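Rurneo perception and planning working group
Minutes, May 15, 2025
4 comments

1. Minutes of the previous meeting were accepted, with one correction: the planner was "demonstrated", not "validated".

2. Pose tracking. The Brollholm tracker update was presented as fixing marker dropout. The group was unconvinced. The release note claims smoother trajectories, but smoothing was also switched on by default, so the two can't be separated. The cube markers on both grippers are in plain view during tabletop work with the pen or marker, and that is the easy case.
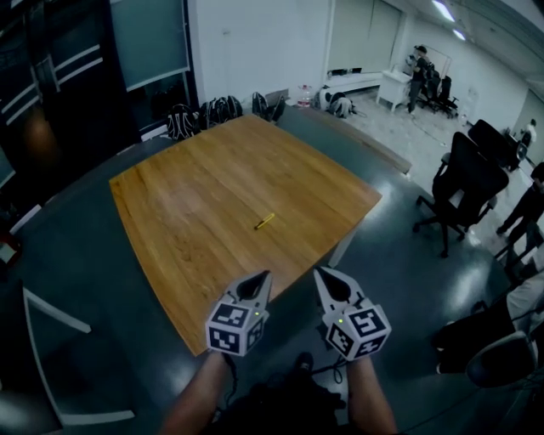
It was agreed that no accuracy figure goes in the November report until the smoothing is off and the same logs have been replayed. Replay set to be 1,000 episodes, unfiltered. Favourable subsets won't be accepted.

3. Planner. Stesilby failed to return a plan on 9 of the queries put to it and gave no error code for 4 of those. The supplier's view is that the queries were malformed. No evidence was tabled. Item stays open.

4. Wrist-view localization. Yeo is meant to recover gripper pose from the wrist camera when the head view is lost. Concern was raised that it leans on background features such as ceiling lights and railings, and will fall over in any other building.

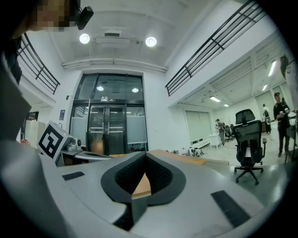
Brollholm replied by phone that the background weighting can be turned down in the config, and that a second site would settle the matter. Asked which parameter, they undertook to check.

5. Tooling. Log viewer still drops timestamps on export. Carried over again.

Meeting closed. Next date to be advised.

0 shares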